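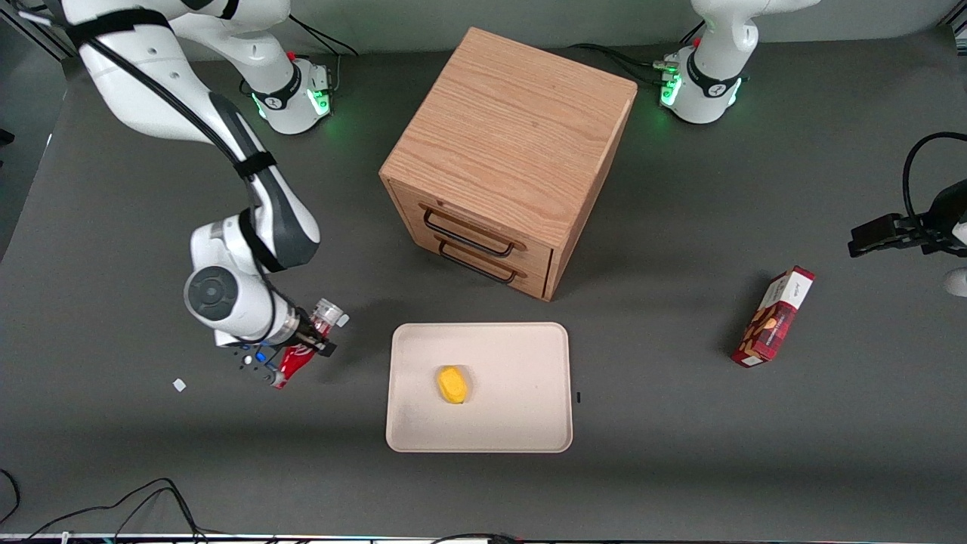 图4 双臂采集台的固定视角。右臂夹爪夹持红色塑料瓶，桌面上另有双抽屉木柜、浅色托盘、黄色海绵与红色饼干盒。

4 示教数据的采集

4.1 工作台与物品

采集台由两条白色机械臂和一张灰色桌面组成，两条臂的基座都在桌面同一侧。这种布局在文献中通常被称为“类家居环境”，条件是读者家里的餐桌上也固定着两条机械臂。我们沿用这一说法，但不打算为它辩护。

物品的挑选标准写在预注册文档里，措辞相当庄重：形状各异、重量适中、在普通超市可以买到。实际执行时，第三条的权重远高于前两条。最终的物品集含11件，其中既有瓶、盒一类的刚性或半刚性包装，也有海绵这样一捏就变形的东西。木柜和托盘不计入物品集，它们在任务中充当容器和放置目标，在桌面规划中则主要充当障碍。

每段示教开始之前，操作员按照随机表摆放物品。随机表由Torell生成，这是我们自己写的一个小工具，负责给出每件物品的区域和朝向。Torell的早期版本对物理世界了解有限，曾要求把托盘竖立在柜顶，同时把海绵放在托盘里。修正之后，它只会提出做得到的要求，操作员对它的评价也随之从“荒谬”上升到“啰嗦”。

4.2 遥操作

示教由操作员通过主从式装置完成，左右手各控制一条机械臂。操作员不直接看桌面，只看屏幕上的相机画面，这样做是为了让人与策略网络得到同样的信息。若允许操作员抬头看一眼实物，他一定会看，而网络没有脖子。

参与采集的操作员共4名，均在正式采集前接受了训练。训练材料是一份由Noel Yap编写的操作手册，手册的大部分篇幅用来说明什么不要做：不要在空中停顿思考，不要用夹爪推着物品满桌跑，不要在任务完成后再“顺手”把东西摆正。最后一条违反得最多。人对歪着的盒子似乎有一种难以压制的责任感，而这种责任感一旦进入数据，策略就会在部署时反复整理一个早已放好的盒子，直到超时。

我们起初规定，凡出现犹豫或重抓的片段一律作废。按照这一规定采集出来的数据非常漂亮，训练出的策略也同样漂亮，只是一旦第一次没有抓住，它便会举着空夹爪郑重地走完余下的全部动作。此后我们保留了抓取失败后成功恢复的片段，并单独标注。规定的原文仍在手册里，旁边加了一条注释，注释比原文长。

4.3 视角

除俯视工作台的固定相机外，腕部也装有小型相机。固定视角适合判断物品之间的相对关系，但当机械臂伸到物品上方时，最需要看清的那一块往往正好被臂挡住。腕部视角的问题相反：两根手指之间的区域看得很清楚，柜子和托盘却常常只剩一个角，策略需要从这个角推断出自己身在何处。 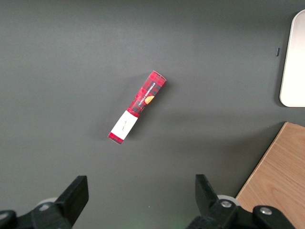

扁长的纸盒在这一点上尤其能说明问题。它的朝向对抓取至关重要，两指应当从长边两侧合拢；若沿长度方向去夹，夹爪的开口并不够用，结果是把盒子往前顶。格纹包装给特征提取带来了另一层麻烦。早期模型对格纹的兴趣明显大于对盒子轮廓的兴趣，预测的抓取点常常落在图案反差最强的地方，与重心没有多少关系。我们为此在训练中加入了颜色扰动和局部遮挡。模型对格纹的偏爱有所收敛，但没有完全戒掉。

瓶子的困难在别处。带透明部分的瓶身在不同光照下外观变化较大，而且操作员习惯夹住离手最近的位置，于是同一个瓶子在不同人的数据里有不同的“正确”抓法。我们没有强行统一。统一之后的数据确实更整齐，可惜那是一种只有写手册的人才用的抓法。

各相机的时间戳由采集程序Ronine对齐。对齐以固定相机为基准，腕部图像取时间上最近的一帧。若某一路图像中断，整段数据丢弃，不做插值。我们试过插值，插出来的夹爪会从盒子中间穿过去，而策略学得很认真。

4.4 任务描述与标注

每段示教附有一句自然语言指令，例如“把海绵放进托盘”或“打开上层抽屉”。指令由操作员在示教之前从列表中选取，不在事后补写。事后补写的指令有一个特点，总是与实际发生的事情完全相符：海绵掉在托盘外面，指令便成了“把海绵放在托盘旁边”。以这种方式统计，成功率极为可观。

成功与否由另一名操作员回看录像判定，判定者看不到示教者的编号。对于抽屉任务，判定标准是抽屉是否完全合上。这条标准引起的争论超出预期，因为“完全”一词在四个人那里有四种宽度。争论的结果是改用直尺，随后改用画面中柜面与抽屉面之间的缝隙。直尺目前仍放在工具箱里，以备不时之需。

标注界面Macapagal允许判定者给出“成功”“失败”和“不确定”三种结果。凡标为“不确定”的片段，由两名未参与该段示教的人重新判定，意见仍不一致则剔除。我们不把这些片段归入失败，它们多半是任务定义含糊的后果，让机械臂承担不大公平。

4.5 采集节奏与局限

一个采集时段内，操作员每完成10段示教便须休息，休息期间不得查看自己的统计结果。后半句是后来补上的。一旦有了排名，示教速度便显著提高，动作则越来越像是在赶末班车。疲劳的影响更隐蔽：时段末尾的轨迹往往更短、更直，看上去更熟练，松开夹爪的高度却也更高，物品是落到托盘里的，算不上放。

本节所述流程有几处明显的局限。桌面颜色单一，照明也较为均匀，策略在此处学到的背景知识大概只有“桌子是灰的”。物品集规模小，且包装外观带有强烈的超市货架气质，能否推广到没有包装的物品，现有数据无法回答。四名操作员都是右利手，左臂的示教在数量和从容程度上都略逊一筹，这一差异在第5节的双臂任务中还会出现。

原始数据与判定记录统一存入Bustden，按时段归档，训练集与测试集在时段一级划分，同一时段的片段不会跨集出现。若改为按片段随机划分，测试结果会好看得多，相应的数字列在附录中，供希望看到好看数字的读者查阅。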